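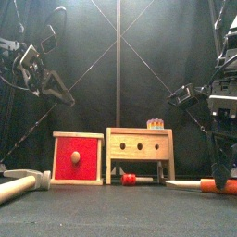 Shared Equipment Fund: Bimanual Workstations
Frequently Asked Questions for Applicants

Last revised 16th June

The Cudley Institute operates a shared equipment fund for departments and partner colleges that wish to purchase a two-arm tabletop robot workstation. The answers on this page apply to the current round. Applicants should read them before completing the budget form, as most returned applications are returned for reasons covered here.

Eligibility and timing

Who may apply to the fund?

Any teaching department, research group or partner college within the Cudley network may apply. Applications from the Nenthorpe campus are considered on the same terms as those from the main site. Individual students may not apply, although they may be named as intended users in an application made by a member of staff.

When does the round close?

The round closes at noon on the last working day of October. Applications received after that time are held over to the following round and are not assessed in the meantime. The fund office does not grant extensions.

May two departments apply together?

Yes. Joint applications are welcome and must name one lead department, which will hold the budget and sign the purchase order. The other department should supply a short letter confirming its share of the running costs. A verbal understanding between heads of department is not sufficient.

What the fund covers

What is included in a standard workstation?

The standard workstation consists of two robot arms, a two-fingered gripper for each arm, a mounting structure, a power supply, a control computer and a fixed camera overlooking the work surface. Applicants may leave out an item they already own, provided that its make, age and condition are stated on the form.

Are backdrops and work mats eligible?

They are. A plain dark mat and a plain fabric backdrop may be entered as a single line under Room Fittings. Applicants frequently omit them because they are inexpensive, then find that they have no remaining budget code to charge them to. Hanging hardware, poles and cable supports belong on the same line.

Can we use the fund to buy objects for the arms to handle?

Yes, under Consumables and Task Objects. Small wooden toys are a common choice for handling work: hammers and mallets, little boxes with a knob on the front, benches with holes drilled in them. They are easy to replace and present a useful range of handles, edges and openings. The fund will pay for up to four complete sets per workstation. Please specify sets by content, as suppliers change their packaging and product names without notice.

Why does the fund ask for duplicate sets?

Results are difficult to compare when one object in a set has been lost and replaced with something of a different size or finish. A spare set bought at the same time avoids this. Sets should be stored separately, and the spare should not be opened for demonstrations.

Is furniture covered?

A sturdy table is covered where the department has none suitable. Chairs, shelving and general office furniture are not.

What is not covered?

Staff salaries, travel, software subscriptions beyond the first year, and any building work requiring a permit. Electrical work confined to the installation of additional outlets is covered if the Estates Office has approved it in writing.

Preparing the budget

How many quotations are required?

Three written quotations are required for the arms and grippers. A single quotation is acceptable for all other items. Where fewer than three suppliers can meet the specification, the applicant should attach a signed statement to that effect and include any refusals received by email.

Are there preferred suppliers?

The Institute holds framework agreements with Amissah and with Flurkunon. Amissah supplies complete workstations and will assemble them on site. Flurkunon supplies arms, grippers and spare parts but does not install. Neither agreement obliges a department to buy from these firms, and a quotation from either counts toward the three.

Should we buy a complete workstation or separate parts?

This depends on the staff time available. A complete workstation costs more at the outset and is usually in use sooner. Buying in parts is often cheaper, but the department must then arrange mounting, wiring and calibration itself and should enter those hours on the form even though the fund will not reimburse them. Applications that show no staff time against a parts purchase will be queried.

We have quotations for one arm only. Is that acceptable?

A one-arm workstation may be proposed through the general equipment scheme, which has its own form. This fund is restricted to two-arm arrangements. An applicant who already owns one suitable arm may apply here for the second - the existing arm must be compatible with the same controller.

What should be set aside for spare parts?

The form contains a separate line for spares, and it must not be left blank. Gripper fingers, cables, mounting bolts and fuses should be considered as a minimum. Applicants should ask each supplier to state in the quotation which parts are subject to wear and how long replacements take to arrive.

Is there a simplified process for small purchases?

Yes. Any single item priced at $399 or less may be bought on a department card once the award has been confirmed, without a purchase order. Items may not be divided among several transactions in order to fall below this limit.

Do prices need to include shipping and tax?

All quotations must show the delivered price. Where equipment is shipped from abroad, import charges must appear as a separate figure. The fund will not meet import charges that were left out of the original application.

Planning the room

How much space should we plan for?

Plan for the full reach of both arms and not merely for the size of the table. The supplier's reach diagram should be drawn onto a floor plan and attached to the application. Walkways must lie outside the reach of either arm, and the emergency stop must be accessible without leaning across the work surface.

Does lighting matter at the planning stage?

It does. Uneven light and glare can interfere with camera work, and both are cheaper to correct before installation. Rooms with large windows should have blinds. Applicants who intend to use a dark backdrop should check that the room lights do not shine directly onto it.

How should cables be managed?

Cables serving a moving arm need enough slack to follow its motion and must be kept clear of the gripper. Cables on the floor must be covered. Amissah includes a cable plan with its installation service; departments installing their own equipment should prepare one and keep a copy in the room.

Who approves the room?

The Estates Office and the departmental safety adviser must both sign the room form. The signatures may be obtained in either order. Please allow adequate time before the closing date, particularly for rooms at Nenthorpe, where site visits are made on request only.

After an award

When may we place the order?

An order may be placed once the award letter has been countersigned and returned. Orders placed before that point are the responsibility of the department and cannot be charged to the fund afterward.

Who owns the equipment?

The Institute owns all equipment bought through the fund. The lead department has first use of it and is responsible for its care. Equipment must remain available to other departments by booking for a minimum of four days each month during term.

What happens if prices rise after the award?

Increases are met by the department. Applicants are advised to request quotations that remain valid past the expected date of the award letter. A revised specification may be submitted if a model is withdrawn from sale - the replacement must perform the same function and the total must not exceed the original award.

Can unspent money be moved to another line?

Transfers from Consumables and Task Objects to Spares, and from Spares to Consumables and Task Objects, are permitted without prior approval. All other transfers require a written request to the fund office.

Whom should we contact with further questions?

Questions about eligibility, quotations or the budget form should be addressed to Cadi Humphreys, Equipment Fund Officer, Cudley Institute. Please give the name of the lead department in the subject line. Questions about a particular room should be sent to the Estates Office directly.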